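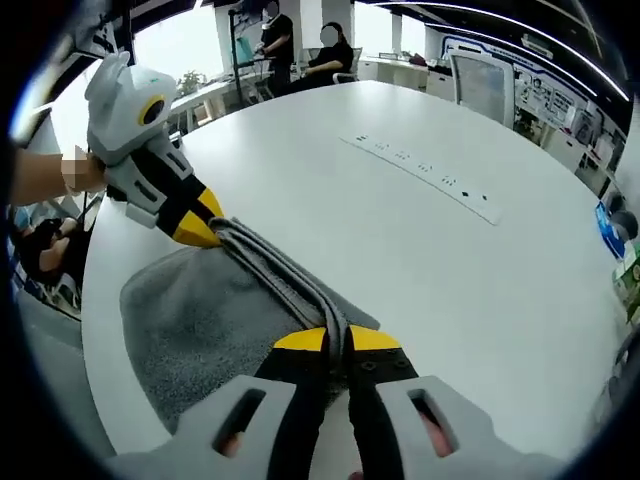 Re: [Toltik list] Blood collection tubes for the cell-free DNA substudy

Dear colleagues,

Thank you for the quick answers. I reply below the quoted part.

> In the Sowerby cohort we have 3,843 plasma samples in the freezer,
> but nearly 2,000 come from plain EDTA tubes. Can we still put them
> in the methylation assay for early ovarian tumors? Our lab says the
> delay before the first spin was not always written down.

We had the same problem at Pleltorell. Our decision was to keep the EDTA samples only when the time of the first spin is recorded. When it is missing, the white cells may have broken open in the tube, and then the tumor fraction looks lower than it is. For CA-125 the delay matters much less to us, so those samples stay in the protein part.

Please also check the second spin. Two of our sites did it after thawing, and we had to mark these samples in a separate column.

One question from my side: does the Kiritex extraction protocol allow an input of 2 mL? My copy is from March and gives only the volume for fresh plasma. If somebody has a newer version, please send it to the list and not only to me.

I will upload our exclusion table before the call at 3 pm.

With kind regards,
Pleltorell sample office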